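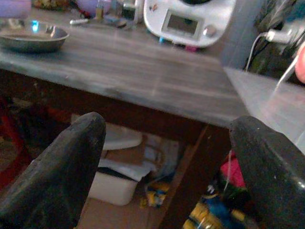 The Zallero Counter-Height Table, Eight Months In

I held off on writing this one up. I've reviewed furniture the week it came out of the box before, and I've regretted it, usually when a leg started to wobble or a drawer began to stick. So the Zallero got a fair run first. We've eaten on it, rolled dough on it, done taxes on it and let my nephew build a very sticky volcano on it (more on that later).

A bit of background. Our old kitchen table was a hand-me-down from my husband's uncle Ernő Hegyi, a lovely man who believed every table should seat 12 whether or not the room could hold it. You had to turn sideways to reach the fridge. When we finally passed it along to a cousin with an enormous dining room, I wanted something narrower and taller, a table I could stand at and chop without getting that ache across my shoulders.

I looked at the Jerkard first because everyone seems to have one. Nice looking, but I leaned on the end of it in the store and it tipped toward me just enough to make me nervous. The Aoki was gorgeous and I'd have bought it on the spot if it came in anything longer than a desk. That left the Zallero, which I found at Zostmont on a rainy Wednesday when I was supposed to be buying a shower curtain. It was $615 with delivery. More than I planned to spend! But I kept going back to it, and the shower curtain got forgotten completely.

Putting it together is a job for two people. The instructions say one adult can manage it and I'd love to meet that adult. The top is heavy, and you have to lower it onto the base and line up the bolts before your arms give out. We had it standing in almost two hours, with a break for sandwiches and a small argument over which way the long brace faced. (It faces in. The drawing is terrible.)

The height is the best part. I'm on the tall side and I can knead bread for a good long while now and feel fine the next morning. My husband is shorter and he likes it too, though he says peeling potatoes is easier from a stool.

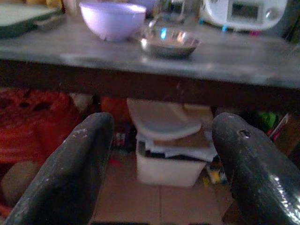
Stools, by the way, are a whole separate expense, so work that into your budget. Zallero sells matching ones and they're comfortable enough, but the seat is shallow and the footrest sits too low for anyone under about my height. We bought a couple of secondhand ones with backs and they tuck in just fine. Measure your seat height before you buy anything, please. I didn't, and my first pair had my knees jammed up against the underside like I was on a budget flight.

Cleaning has been easy. Warm water, a drop of dish soap, then a dry towel. I was told to avoid scouring pads and I mostly have. The volcano was the real test: red food coloring, vinegar, baking soda, and a good helping of corn syrup that I hadn't been warned about. It sat there through lunch. I laid a wet dishcloth over it, came back later and wiped it all off, and I couldn't find a mark. Beet juice was the same story. Turmeric took a couple of rounds with baking soda paste, but turmeric ruins everything in my life so I'm not holding it against the table.

Now for the grumbles. The little plastic feet are junk. One split in the first month and I swapped the lot for felt pads from the hardware store. The bolts under the top also work themselves loose over time – I noticed a tiny shimmy in September and had to crawl under there with the hex key. It took a few minutes and it's been solid ever since, but at this price I'd expect lock washers in the bag. And I wish there were a shelf underneath, or even a hook for a towel.

Customer service was slow and polite. I wrote to them about the split foot and got a very sweet reply plus a bag of replacement feet, which were the same junky feet.

Who I'd Recommend It To

If you cook a lot, stand while you do it and don't have much room, I think you'll love this one. If you've got toddlers, I'd go for something at regular height, just for the climbing. And if you move every year, think hard about that top, because somebody has to carry it down the stairs and it's not going to be me again. 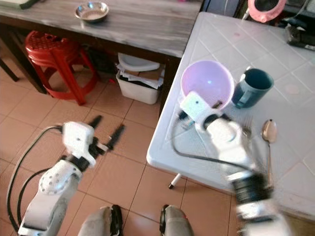
Overall Rating

Four stars out of five. I took the star off for the feet and the bolts together, and I went back and forth on whether the stools deserved to cost it another half. I decided they didn't, seeing as you can skip them. I'd buy the table again, and I'd pick up the felt pads on the way home.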